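Search this site… Go

The Great Kitchen Sort-Out

April 14, 2018 | 2 min read

Print | E-mail

Everything from the play corner and half of what lives by the sink is now on the white table, on the theory that you can't ignore what you can see. I have ignored it since breakfast.
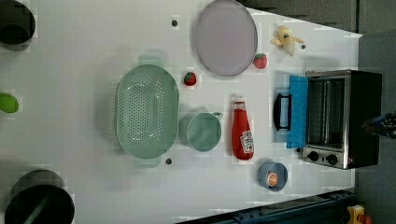

Jolanta wants the toy strawberries kept apart from anything we cook with. Fair enough, I once salted one. The sage-green mug and colander stay, as they match and I'm vain. The ketchup has no business outside the fridge door.

As for the toaster oven, Vinzenz has offered to take it, and has been offering for 117 weeks.

Print this post | E-mail to a friend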